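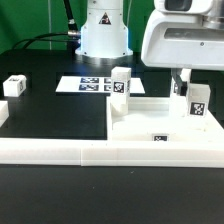 The bench at Hartley, with the arm, the tray and the tagged blocks.

Hi Wayne,

You asked for a page on where the equipment money stands before you all meet in October, so I've tried to keep it to a page and mostly failed. Short version: we're inside the budget, we're a bit behind on the second bench, and I'd like your okay to move money from one line to another. If you only have five minutes, skip down to the part about the gripper.

First, the arm. We went with the Latura in the end, and I'm glad we did. The Sisport quote was lower on paper, but it left out the controller and the training day, and by the time Shigeru had added those back in there was hardly anything between them. The Latura people also agreed to hold their price on a second arm for 12 months, which takes a lot of pressure off me (I was not looking forward to going through quotes all over again in the spring!).

The block work is going along nicely. We're using plain white blocks with printed marker tags, plus a flat card of markers on the tabletop, and it's about the cheapest thing in the whole project. Karabo prints the tags herself and we've spent $135 on blocks, tag stock and adhesive since the last report. I had budgeted a lot more than that, so there's a nice little cushion sitting in consumables. The white tray and the border rail came with the bench kit from Zonico, and the green backdrop was a late purchase that I squeezed in under furnishings. If that needs to go somewhere else in your books, let me know and I'll fix it.

Now the gripper. We bought one and planned for one, and that was my mistake. The fingers are the part that takes the beating in this kind of work, and when a pair has to be swapped the bench sits there until the new ones are fitted and checked. We lost 11 working days that way this period, nearly all of it waiting on shipping. A complete spare gripper would be the gold-plated answer and I'm not asking for it. What I'd like is three spare sets of fingers and a box of the little fasteners, kept in the drawer under the bench. Yaw has the part numbers and a written quote.

The money for that could come straight out of the consumables cushion, with the rest from the travel line. We only used one of the two supplier visits, because Zonico did the second one over video and it was fine. So no new money, just a shuffle - but your grant letter says I have to ask before moving anything between lines, and so I'm asking.

The second bench is the part that's running late. The table and rails are ordered, the arm isn't. I held it back on purpose until we know if the room gets its extra power circuit, and the building office has been promising me an answer since summer. Reece has roughed out a floor plan with both benches in it. It works, though it's snug, and we'd need to run the cables along the back wall so no one has to step over them. If the circuit comes through by the end of the month I can still place the order under the held price with plenty of room to spare.

As for spending overall, we've used 70 percent of the equipment line. Most of what's left is the second arm. Reece is keeping the ledger now and it's a whole lot tidier than when I had it, so please send any invoice questions straight to Reece and copy me.

Things I need from you:
An okay on the spare fingers and the line change, by email is fine.
A word on whether the service contract can be paid up front for two years. Latura gives a discount if it is, but the second year would run past the end of the grant.
The new report form, if there is one. I used last year's headings as a guide and then wandered off from them.

Shigeru will send the full spending table separately, along with the receipts. I'm at Hartley most mornings if you'd like to call, and you're very welcome to come by and see the bench for yourself.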